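How do you keep a white tablecloth looking good when you host every month?
3 min read
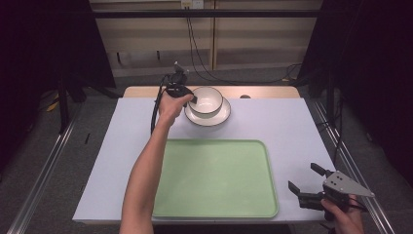
I host a supper club out of my apartment in Ostholm and I love it to pieces, but my table linens are starting to look sad. I own three white cloths and rotate them. The oldest has a yellowish patch in the middle where it gets folded, plus one olive oil spot that comes back like a ghost every time I iron it. I've been washing hot with regular detergent and a splash of bleach. Should I switch to something else, or is it time to give up and go with a dark color? I really don't want to, white makes even soup look like an occasion! Our next dinner is in January, so I have a little time to experiment.

Posted by Joelle Qudah
1,771 views - 3 replies

Sverre Backlund
Please don't give up on white! I ran the linen room at a small hotel in Tidlow for years and I still get excited about a good stain.

First, put the bleach away. Chlorine bleach can yellow some fabrics, especially blends, and it does very little for oil. Get a powdered oxygen bleach, dissolve it in warm water in the tub and leave the cloth in overnight. Check the care label before you start. The first soak may only get you halfway, so do a second one before you judge it.

For the oil, rub plain dish soap into the dry fabric, both sides, and let it sit 20 minutes or so before it goes near the washer. Then air dry it and look at it by a window in daylight. If you can still see the edge of the spot, go again. The dryer and the iron are what set it, and I suspect that's how yours got so stubborn - heat on a stain that was only mostly gone.

Storage matters more than people think. Rinse twice so no detergent stays behind, make sure the cloth is bone dry, and roll it around a cardboard tube covered in clean cotton. No fold, no yellow line down the middle. I have one that's been through more than 27 dinners this way and it still comes out for holidays.

Helpful: 23

plisten_kitchen
just buy darker ones lol. or put a runner down the middle, thats where everything spills anyway

Helpful: 3

Dizon
Agree with Sverre on the soak. One thing to add for red wine: blot, then cold water from the back of the fabric as soon as the guests get up. Salt never did much for me except make a crunchy mess. Also, if your water is hard, try a water softener in the wash, my whites went gray until I did. What's the fabric, Joelle? Linen will take a lot more scrubbing than a poly blend.

Share - 3 comments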